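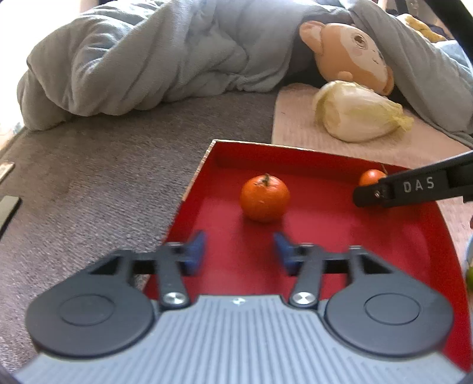

A shallow red tray, low walls all round.

My aunt kept a fruit bowl the way other people keep a piano. It stood in the best light and was dusted weekly, and touching it before visitors came was a matter for the family court. I was about 12 before I understood that the fruit could be eaten.

I now believe she was a moderate. Drulbridge, where I live, has a shop called Helmy that sells bowls for fruit and nothing to put in them. The cheapest costs 56 pounds. For that money I could keep myself in tangerines until spring, and would have somewhere to put them too, as they come in a net.
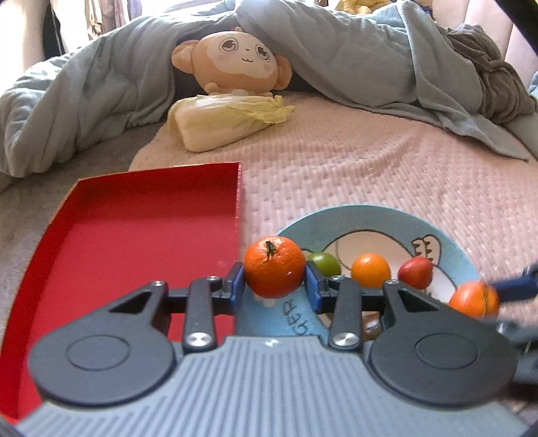 Tangerine, just over the rim of the plate.

The trouble with displayed fruit is that it makes everyone polite. Put out six pears and your guests will admire six pears. They will go on admiring them until the pears are brown, and then you will eat all six yourself, over the sink, out of guilt. My friend Hedvika Slanina has tried saying 'do help yourself' in a firm voice. She reports that people nod.

Tangerines are the one exception, and I put this down to the peel. Nobody feels they have spoiled an arrangement by taking one – it was hardly an arrangement to begin with. 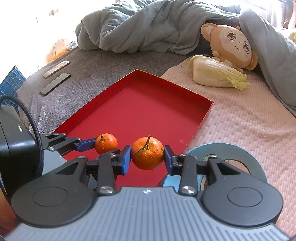
Stem and leaf still on.

The leaf, I admit, is showing off. Shops charge more for it in December, and I pay, and then I leave that one till last so that it can be looked at. My aunt would have approved. She would also have moved it slightly to the left.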